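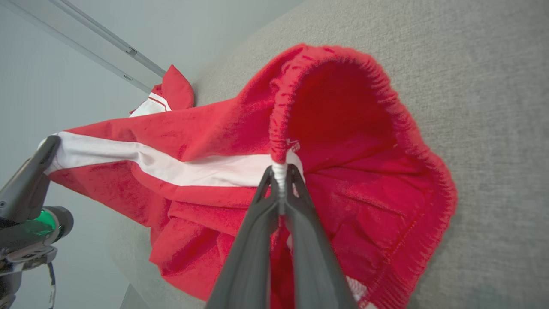

## Drawstrings, elastic and other waistband jobs

Sweatpants and track pants wear out at the waist long before the knees go. Most of the repairs are short and need nothing beyond what is in a sewing tin.

**Putting a lost drawstring back.** Fasten a large safety pin through one end of the cord and close it. Feed it into the eyelet and work it along by bunching the fabric over the pin, then pulling it flat behind. If the pin is too big for the opening, use a plastic straw: push the cord inside, staple through both, and feed the straw instead.

**Keeping it in.** Tie the ends in a bow before every wash. For children's pants, center the cord and sew a few stitches through it at the back seam. Despina Stoica uses a short zigzag there and says it has held on every pair her boys own.

**Frayed ends.** Wrap the tip in clear tape, twist it tight and trim at an angle. Synthetic cord can be sealed with a lighter, held near the flame and not in it. Cotton cord will burn, so dip it in clear nail polish and let it dry overnight.

**Tired elastic.** Open 2 inches of the casing at the back. Pin the new elastic to the old and pull the old one out, which draws the new one through. For a 32-inch waist I cut mine 3 inches shorter than the waist, overlap the ends by an inch and sew a box. Try the pants on before you close the casing.

**Washing red fleece.** Turn it inside out and wash cold with other darks. Wash new reds alone the first couple of times. Skip the fabric softener, as it flattens the nap. Low heat in the dryer, or hang by the hems.

Spare cords go in a jar with the safety pins. Bootlaces work too, if they are flat and at least 45 inches long.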